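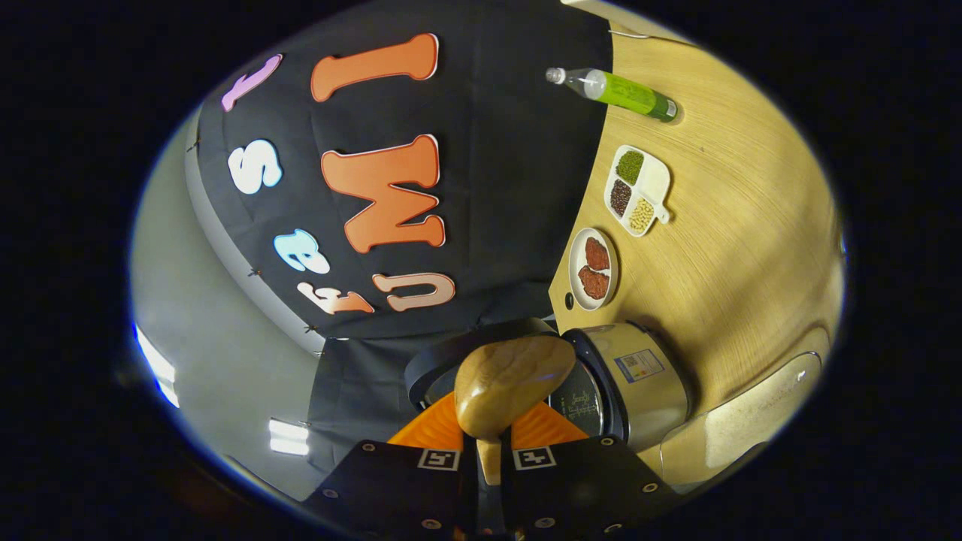 Posted in: Help Desk > Closed Tickets > Shipping & Labels

Ticket opened 5/4/19
Product: Sodala label software, desktop version
Site: Flesville warehouse
Status: Closed

Problem: Shipping labels print blank after the first page. The job was 1,220 labels for the Gasetti order. The queue shows the job as complete, but the printer feeds blank stock until it is stopped by hand. Smaller jobs print fine.

Update 1: Restarted the printer and the print server. Same result. Swapped the USB cable. Same result.

Update 2: Split the file in two. The first part, 860 labels, printed correctly. The second part went blank after one page. This points to the data file and away from the printer.

Update 3: Opened the second part in a text editor. Row 53 has a line break inside the street address field. Sodala reads the break as the end of the record, and every row after it is shifted one column to the left. The layout then finds no text where the name should be and prints nothing.

Removed the break and ran a test page — correct. Ran the rest of the file with no blanks.

Cause: The address export from Demissie was changed in April and no longer strips line breaks from the address field.

Workaround: Before importing, search the file for line breaks inside quotes and replace them with a space. Keep jobs under 2,000 labels so a bad row is easier to find.

Still open: Demissie has been asked to restore the old export setting. No reply yet — will open a new ticket if the fix changes the column order.

We use cookies to keep you signed in and to remember your ticket filters. Accept | Manage settings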